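Studio Hours Should Be Counted Like Any Other Hours

A design studio in most architecture programs carries six credits and takes up the working time of 12. Schools know this. The course catalog at Sorura lists 600 hours of studio over the first two years, yet the time logs students kept through December came to 647 for the first year alone. The gap does not appear on a transcript or in a workload report.

The usual defense is that drawing takes as long as it takes. That is true of drawing, and it says little about how a school should assign it. A brief can ask for two sections instead of five.

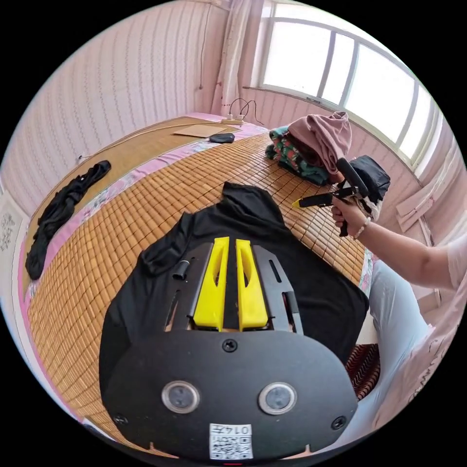 Credit rules assume a student with a desk, a short walk to the building, and no job. Many students at Cata have none of these. They pin up at nine, work a shift, and draw at home in whatever space is free. A bed with a bamboo mat and a T-shirt laid out on it is a poor place for a drawing board, and a long studio brief treats it as equal to a desk on campus.

Krajewska reduced its final submission to four sheets and published the expected hours beside each one. Reviewers there still had enough to discuss. Other programs should print the same figure on every brief, collect the logs, and change the credit value when the two disagree for a second term.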